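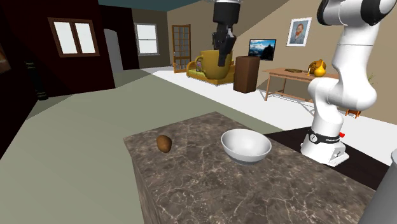 Where the equipment money is going

A few of you have stopped me by the kettle since August to ask how the arm purchase is coming along, and whether it is true that we've spent the lot on computers. It isn't true (well, it's a bit true), so I thought I'd set the whole thing out properly, with apologies to those who sat through the planning meeting and have heard most of it already.

When we put in for the Kotinlow kitchen project, the plan was to buy 2 arms straight away, bolt them to benches and get started on putting food into bowls and taking it out again. It's humble work, but it's what our partners at Kotinlow asked for, and anyone who has tried to get a gripper to pick up a potato will know it keeps you busy. No two are the same shape, they roll when you least want them to, and a grip that suits one will send the next off the bench and under the fridge.

Then the quotes came in. Pelkonen were lovely to deal with and very patient with my questions, but their lead time had stretched to 12 weeks, and the price of the arm didn't include the gripper, the mounting stand, the guarding or the freight. By the time I'd added all that up, plus the electrician, we could afford one arm comfortably or two arms with nothing left over for repairs. I have lived through a year with no repair money and I don't recommend it to anybody.

So we've changed the order of things. The simulated kitchen comes first, and the bench arm arrives when we have a better idea of what we want from it. The licence from Vesis is $3,000 for the year, which covers everyone in the group, students included, and we've upgraded one of the older workstations to run it instead of buying new. So far the team has built the potato-and-bowl task with a white arm beside a marble-topped island, and has gone to town on the rest of the house. There's a telly with mountains on it and a portrait on the wall, and a yellow mug on the sofa that is far too big for anybody's tea. I'm told the clutter is useful for the vision side of things, and I'm happy to take their word for it.

The students have logged 203 attempts at the task up to now, and the notes they've kept have already changed my shopping list. We had pencilled in a fixed stand, and I'm now asking for one with adjustable height, as how far the arm sits from the counter matters a good deal more than I'd budgeted for. I've also put in a line for spare fingertips, which I had left out altogether. Rulard can supply those locally, so we won't be paying overseas postage each time someone wears through a set.

What's left to sort out is mostly dull, but I'd be grateful for a hand with it. We need to settle which end of the workshop the bench will go in, and that depends on power and on whether the big cupboard can be moved (please, if you have things in the big cupboard, come and have a look at them). The service plan needs a decision too. Pelkonen offer one, and it's dear, but it includes a loan unit while yours is away, and I keep coming back to that.

If you have a project of your own that might use the arm once it's here, let me know before I finalise the order, even if it's only a half-formed idea. It's much easier to add a cable or a different mounting plate now than to go back later with my hat in my hand. The draft budget is in the shared folder under Equipment, and comments are welcome in the margins, in any colour you like.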